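# The Town That Still Mends

Plinthorpe, half past six in the morning. Rain. One light on in Hegyi, the repair shop at the bottom of the hill, and already a line at the door. A woman with a toaster under her coat. A man holding one shoe.

I'd come for the trains, or what's left of them. Stayed for the shoe.

Small-town repair was supposed to be finished by now. Everybody said so, me included, in this magazine, in a piece I would rather you didn't look up. Parts too expensive, things too cheap, kids not interested. And yet. On one street in Plinthorpe you can get a zipper replaced, a clock cleaned, a lamp rewired and a kettle handle glued back on, all before lunch. Lunch is soup. It's always soup.

Hegyi opened in 1888 as a harness maker. Then bicycles, then radios, then a bad decade of video rental that the shop doesn't like to talk about. The front counter is the original one and has a dip worn in it where people lean. Behind it, 264 small drawers, labeled in at least three different handwritings, one of them unreadable. Springs. Watch crowns. Something marked "good ones." I asked good what. Shrug.

The prices are chalked up by the door. Minimum charge four dollars. Nothing over 40 without a phone call first. If it can't be fixed, no charge, and you get it back in a paper bag with a note saying what was wrong. People keep the notes! A regular showed me nine of them, folded in a wallet, the way you'd carry school pictures.

Across the street is Skulier, which does cloth and leather and nothing else, and will tell you so. Bring in a lamp and you get pointed at the window. Coats mostly, in winter. In May it's tents. Two sewing machines, both older than the staff, and a waiting list that runs to 43 names the week I visit. The list is paper, taped to the wall, and you cross yourself off when you collect. Somebody has drawn a small crown over their own name.

What gets brought in has changed. Twenty years ago, I'm told, it was whole appliances. Now it's the small stuff, the snapped clip, the battery cover, the knob. The one little piece that turns a good thing into junk. Manufacturers won't sell you the piece. They'll sell you the thing, again, in a new color.

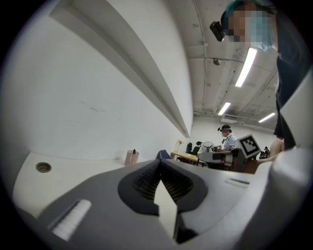 *Two ribbed black fingers, foreground.*

So the pieces get made. Filed out of scrap, cast in resin, borrowed off a dead one in the back. The back room at Hegyi is where broken machines go to be useful, and it smells of solder and wet dog. (There is a dog. It was wet.) I watched a stove knob get carved from the handle of a broken spatula, start to finish, while the owner of the stove ate a sandwich. Fit first time. Ugly as anything. Three dollars off for ugliness, which is apparently a policy.

Not everyone is charmed. The big store out at Rakby, twenty minutes by bus, sells a new kettle for less than the cost of fixing an old one, and plenty of people in Plinthorpe do the math and get on the bus. I don't blame them. I got on it myself, for socks. The repairers don't seem to blame them either. What they mind is landlords. Rent on the street went up twice in a year and the clock place is now half a clock place, the other half being candles.

And there's the question of who takes over. Skulier has an apprentice, finaly, after six years of a card in the window. Hegyi has the nephew on weekends and a teenager who came in to get a skateboard fixed and hasn't realy left. Neither shop runs a class. They tried it once, evenings, and everybody brought cookies and no one brought anything broken.

Back to the shoe. Man with one shoe, six thirty, rain. Wrong side of the street, obviously, so he gets sent over to Skulier in a sock. Heel reglued, new stitching along the welt, ready by four. He waits at the café the whole day with his foot up on a chair. Nearly everyone who comes in asks about it.

The toaster took longer. New lever needed. I had a train to catch, 5:10, last one with a proper dining car, and by the time I left they had the toaster open on the counter and were going through the drawers, top row, left to right, looking for a spring.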